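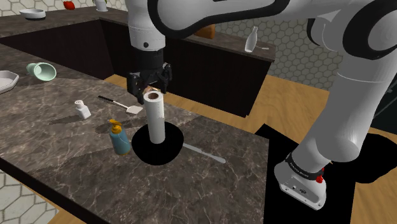

4.2 Owner upkeep and the survival of older wagons

The survey asked owners of older station wagons how they look after cars that most dealers no longer service. Of the 80 clubs contacted, 56 agreed to pass the form to their members, and 3551 completed forms were returned by the end of May. Most owners do routine work at home, with tools and supplies already in the house. Paper towels were the supply named most often, used for wiping dipsticks, drying spark plug wells and catching small spills. A plain white roll, of the sort standing on the dark countertop in Figure 3, served these owners as well as shop rags did, and many kept one in the cargo area year-round. Specialty products were named far less often, and mainly by owners who show their cars.

Parts supply followed a different pattern. Owners of the Trulier wagon relied on a single breaker's yard for door seals and tailgate struts, while owners of the larger Gaber could still order both new. Ortner and Chisholm, who coded the written answers, found that a missing trim part was more likely to take a car off the road than a worn engine part. Engines could be rebuilt locally. Trim could not, and a leaking tailgate soon led to rust in the spare wheel well.

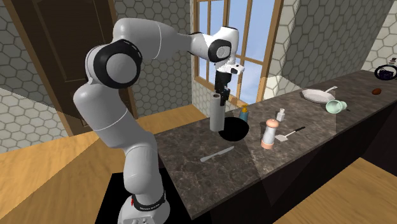

Rust was the most common reason given for selling or scrapping a wagon within seven years of purchase. Owners who had the underbody treated at Stustilby before their first winter kept their cars longer, although this group also drove fewer miles - a point taken up again in Section 5. The answers do not allow the two effects to be separated.

Figure 3. Countertop with upright white roll.

Attachment to the car was harder to measure. Many respondents had learned to drive in the same model, and several had bought back a wagon once owned by a parent. Dogbe and Guthrie scored these answers separately and then compared their results. Where the two scores differed, the lower one was used in the tables that follow.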